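Huvum Group
Open positions and calls
Posted 29 January 2025

Call for replication partners and paid raters: does a five-digit hand earn its keep in tight gaps?

We are a small group at Huvum, and we test claims made in robot manipulation papers. Most of our work is dull. We rerun things, we change one setting, we rerun them again. This call is for people who would like to do that with us on a contact-detection method called Fluvar.

The claim we are checking goes like this. A robot hand with five digits, guided by a wrist camera and a learned contact model, can tell when a fingertip has met a surface in a narrow space, and it can do so without a touch sensor. The authors of the method report good numbers. We have our doubts. Nearly all the published trials took place on open tabletops with plain backgrounds, and a narrow gap is a much harder place to judge distance from a single view.

So we set up reaches between a wood panel and a ribbed gray surface, with dark fabric behind, and started collecting. 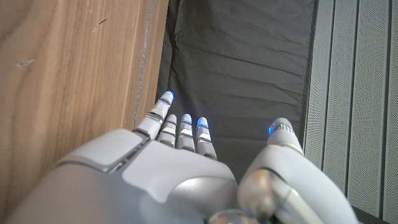 Reaching into the gap, wrist camera view.

Dark cloth gives the model very little to work with. Wood grain gives it a lot, maybe too much. Our working guess is that Fluvar has learned to read texture and lighting near the fingertip and calls the result "contact." If so, it should fall apart when the panel material is swapped, and a fair number of published results would need a footnote. We could also be wrong. The pilot set holds 1,116 clips, all labeled by two of us, and we disagreed with each other often enough that we don't trust our own labels yet. That is the main reason for this call.

One more thing for raters to chew on. The fingertips carry small blue lights, and at close range the light can tint whatever is next to it. With the index fingertip on the edge of the wood panel there is a faint bluish cast on the grain. A model could pick up on that cue alone and look very clever. Any partner lab whose hand has no fingertip lights would be especially useful to us.

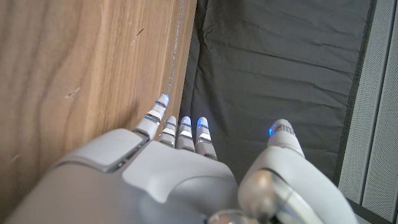
Who we are looking for

Raters. You will watch short clips and mark the moment you believe a fingertip meets a surface, or mark "can't tell." We want "can't tell" used freely. No robotics background needed, and we slightly prefer people without one. You need a decent monitor, normal or corrected vision, and patience for 14 sessions of the same kind of clip. Paid per session, at the same rate whether or not your labels agree with anyone else's.

Partner labs. You should have a multi-finger hand with a wrist camera and be willing to run our protocol as written, including the parts that seem pointless. The Wasilewska protocol fixes reach speed, panel spacing and the stop rule before any data comes in — please read it before you write to us. You keep your raw data and we ask for a copy.

What we can't offer

A positive result, or even a clear one. Partners are named on the report however it comes out, and we will not hold it back if Fluvar does fine. We have no budget for hardware. Travel to our Driststead site can be covered for one person per lab.

How to apply

Raters: send a short note with your time zone and the hours you can work. A resume is not required.

Partner labs: send over a page on your setup, plus one unedited clip of your hand reaching into a gap. Please don't send your best clip. Pick one at random and tell us how you picked it.

Use the contact form on the Huvum site and put "Fluvar replication" in the subject line. We read everything, slowly.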